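Gridberg shared workshop, support tickets
Ticket 1419
Subject: Arm loses position when it comes near the processor
Opened by: Dragica Lazarević
Machine: bench arm Wasa, two-finger gripper
Status: open

Problem
I am building an arm that takes the processor out of old server boards, so that we can sort the parts for reuse. The arm goes to the point above the socket with no trouble. When it goes down the last 30 mm, it stops and the controller shows error 1227 (position difference too large). After this I must home all joints again.

It happened first in March, one time only, and I did not write it down. I am sorry for this. Now it happens in most runs.

What I tried
1. Changed the cable between the controller and the wrist. Same error.
2. Lowered the speed for the last part of the way. The error comes later, but it comes.
3. Ran the same program with no server chassis on the bench. Seven runs, no error.
4. Loaded the old settings file from the Pliststead build. The arm shakes and the error comes sooner, so I put my own file back.
5. Checked the screws of the finger mounts. One was a little loose. I tightened it, no change.

From test 3 I think the motor is fine and something touches. The fingers are printed in our workshop and they are wide. Between the memory slots there is not much room for them, and the raised metal part of the socket is also near. I have not seen a contact with my own eyes, because the hand hides the place from where I stand. The view from the wrist camera, with the fingers on both sides of the processor: 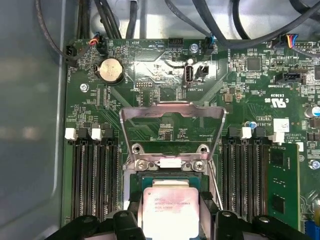 Castellanos: Did you measure at the knobs or at the tips? If you took the width at the tips, the program thinks the hand is smaller than it is. Put the real width in the tool file and run it again with the motor current logged. A contact should give a sharp step in the current, and a bad gear would be more like a slow wave. Please don't raise the error limit in the meantime.

Dragica Lazarević, 5 November 2021: Thank you. I measured at the tips. I will measure again at the widest place, correct the tool file and add the current log to this ticket. The error limit stays as it is.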